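Prundlow Hand-Held Gripper: Collection Guide
Section 5. Recording Utensil Tasks in Homes

Applies to: collectors working on the Arkow grasp-offset study
Last revised May 24, 2024, by Rizwan Herath

Read Section 4 (Charging and Pairing) first. If you skipped it, your gripper is probably not recording, and you may enjoy the rest of this section as fiction.

5.1 What the study is after

We want to know how well a policy trained on hand-held demonstrations copes when the utensil sits a little differently in the fingers each time. The first Arkow runs, in March, used one neat grasp repeated by one neat person. The policy learned that grasp beautifully and fell apart when the spoon was tilted. Variety between episodes is therefore wanted. Variety within an episode, meaning the thing sliding about in the pads, is what we call slip, and it gets its own label.

5.2 Before you record

1. Wipe both finger pads with a dry cloth. Do not use dish soap. It leaves a film, and we have a whole folder of rice paddles leaving the gripper at speed.
2. Open and close the fingers fully five times. The Cakine logger uses this to find the ends of travel. Four times will not do, and it will not tell you so.
3. Hold the gripper still until the status tone sounds.
4. Pick up the utensil by the neck or the lower edge of the head, with one pad on each side.
5. Squeeze until it stops rocking, then stop squeezing.

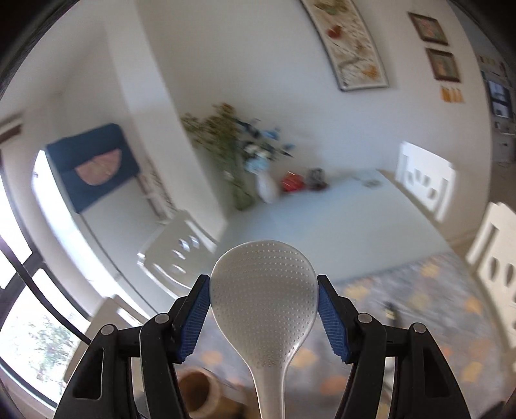 CAUTION: Keep your other hand out of the finger joints. The linkage closes with more enthusiasm than its size suggests.

NOTE: Flat, flexible utensils bow when squeezed hard. The logger reads finger width, so a bent paddle looks to it like a thinner paddle. If you see bowing, ease off and restart the episode.

5.3 Recording an episode

1. Press the trigger button once. The tone goes up.
2. Move to the start pose over the work area and pause for one full breath. People who pause for half a breath are the reason this step exists.
3. Carry out the task on your card at the speed you would use at home when not being studied.
4. Put the utensil down, open the fingers, and lift clear.
5. Press the trigger again. The tone goes down. If it goes up, you have just started a second episode and never started the first.

Record 14 episodes per utensil. Change the grasp height or the tilt before each one. Leave the furniture, the tablecloth and everybody's belongings where they are. Earlier collectors tidied up between takes, and the policy came to depend on a standard of housekeeping that no household has since matched.

CAUTION: Mind the cables when you turn. Walking a slow circle in one direction all afternoon will wind them up, and they will pick the moment to remind you.

5.4 Checking the grasp label

After each set, the Adomaitis viewer shows its guess for each episode: centered, high, low or tilted. Correct the label if it is wrong. It is most often wrong on see-through plastic, where the edge finder tends to latch onto whatever pattern lies behind.

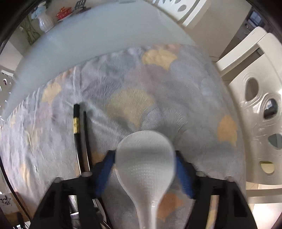 Can I keep an episode if the utensil slipped partway through?
Keep it, and mark it as slip in the viewer. Those episodes train the part of the model that notices trouble, and we never have enough of them. Please don't fake them, though. A staged slip looks staged even to a computer.

5.5 What we have found so far

In the pilot we trained two policies on the same number of episodes, one set with a fixed grasp and one with varied grasps. Each then had 14 tries at picking up a utensil placed at an odd angle. The fixed-grasp policy managed five. The varied-grasp policy managed nine. We were very pleased for most of a morning, until somebody pointed out that it was one utensil on one table. More homes are being added, hence you.

5.6 If something goes wrong

No tone at start: battery. See Section 4, which we mentioned.
Tone, but no file: the logger's card is full. Upload, then clear it, in that order.
Fingers stick half open: check the joints for rice.
Viewer labels everything as tilted: you are holding the gripper crooked. Repeat 5.2 from step 2.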